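The Night Unit Four Wouldn't Let Go

I should say up front that I liked the job. Kaltside paid on time and the work was mostly bathrooms, and you'd be amazed how many bathrooms a robot has to see before it can be trusted with one.

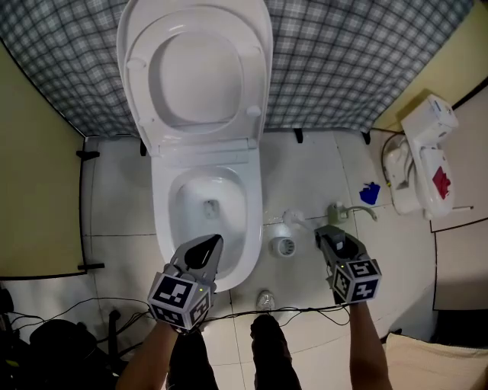

So you squat there with a gripper in each hand, lift the seat, lower the seat, move on to the next thing, and back at the Paterson building the arms learn it from you. That was the deal. I did it my way, a little fast, with a hard squeeze at the end because my left thumb gets lazy and I overcompensate. Remember the squeeze.

By March they had Unit Four cleaning the staff restroom at night, and I was on call, which meant sleeping on a couch with the radio next to my ear. At 2 a.m. the radio said, very politely, "Task incomplete." Then it said it again. I went down in my socks (don't do that, the floor was soaked) and found Four bent over the bowl with the seat up, gripping the rim so hard its wrist was shaking. The seat had come off one hinge. Water was running from somewhere behind it.

"Four, release," I said.

It squeezed harder!

I hit the red button by the door and nothing happened. I hit it again, harder, like that ever helped anybody. Later we learned the button had been wired to the old Tovum controller, the one they took out in the winter, so I might as well have been punching a light switch. The breaker was out in the hall behind a stack of Skumimell crates, and I moved six of them faster than I've ever moved anything.

The lights went out. The arm sagged. In the dark I could hear the rim crack, slowly, like ice in a glass.

They fixed the button that same week and put a force limit on every arm in the building. The report said "excess closing pressure, source unclear." I read that line a few times. Then I went back to work, and I squeezed softly, and I watched my left thumb the whole day.

Contact | © Kaltside Stories | Back to top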